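Kolville Student Hackathon: Frequently Asked Questions

Who may take part?
The hackathon is open to all students enrolled at a college or university at the time of registration. Teams consist of up to 4 members, and applicants without a team will be placed in one by the organisers.

What is this year's theme?
Teams are asked to design software that helps residents of small towns reach public services. Detailed challenges will be published on the opening morning.

Where does the event take place?
All sessions are held at the Nesum building in Kolville. Participants may bring their own food. Please label anything left in shared areas.

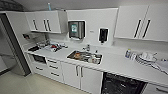 Kitchenette with countertop and upper cabinets

How long does the coding period last?
Teams have 30 hours, beginning once the challenges have been read out. Code written before that point may not be submitted, with the exception of publicly available libraries.

Who owns the finished work?
All rights remain with the team. The organisers ask only for permission to list the project title and a short summary on the Briltilard website.
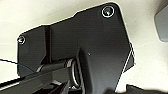 Black metal plate with screws, close view

How are projects judged?
The panel assesses usefulness, technical quality and the clarity of the final demonstration. The overall winner receives the Þrastardóttir Prize. Decisions of the panel are final.

Is there a fee?
No. Travel costs are not normally reimbursed, but students travelling from outside the region may apply for a grant when they register. 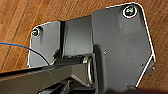
Applications for a grant are considered in the order in which they are received, and applicants will be informed of the outcome by email.

When does registration close?
Registration closes at the end of July. Late applications will be added to the waiting list.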